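4.3 Setting Up Storage Locations

A storage location is the lowest level at which Jenis Stock records a quantity. Every item must be assigned to one location before it can be counted, moved or issued. Set up locations after the site record (section 4.1) and the user roles (section 4.2) are complete.

Before you start

You need the Site Manager role. Users with the Counter role can view locations but cannot add or edit them. Close any open count on the site. The Locations tab stays locked while a count is open.

Adding a location

1. From the main menu, select Setup, then Locations.
2. Select the site from the drop-down list. The sample data set contains two sites, Kerslake and Janinmont.
3. Click Add. A blank location record opens.
4. Enter a location code. Codes may contain letters, digits and hyphens, up to 12 characters. Spaces are removed on saving.
5. Select a location type: Shelf, Drawer, Pallet or Open Bin.
6. Enter the maximum quantity. Leave the field blank if no limit applies.
7. Click Save.

Note: The location type cannot be changed once stock has been posted. To correct a wrong type, move the stock to a temporary location, delete the record and add it again.

Mixed locations

By default, a location accepts one item number only. Open bins often hold several unrelated items, and the Open Bin type therefore has an additional check box, Allow Mixed Items. When the box is checked, the count sheet prints one line per item number under a single location code. 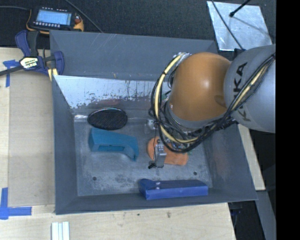

Photo: Sestance Documentation

Mixed locations are left out of automatic replenishment. Set reorder points on the item record instead (section 6.2).

Caution: Clearing Allow Mixed Items on a location that already holds more than one item number places all stock in that location on hold. The hold must be released line by line.

Importing locations from a file

1. Save the location list as a comma-separated file with the column headings LOC, TYPE, MAX and MIX.
2. Select Setup, Locations, Import.
3. Browse to the file and click Check. No records are written at this stage.
4. Correct any rows listed in the error panel, then click Check again.
5. Click Import.

A single file may contain up to 1,000 rows. Split longer lists. A list of 1,743 locations, for example, needs two files.

Error codes

410: The location code already exists on this site. Codes may be repeated across sites but not within one.
558: The MIX column is set to Y for a type other than Open Bin. Change the type or set the column to N.

Printing location labels

Select the records to be printed and click Labels. The default layout is one code per label, with the site name in small type below the bar code. To change the layout, see section 9.4.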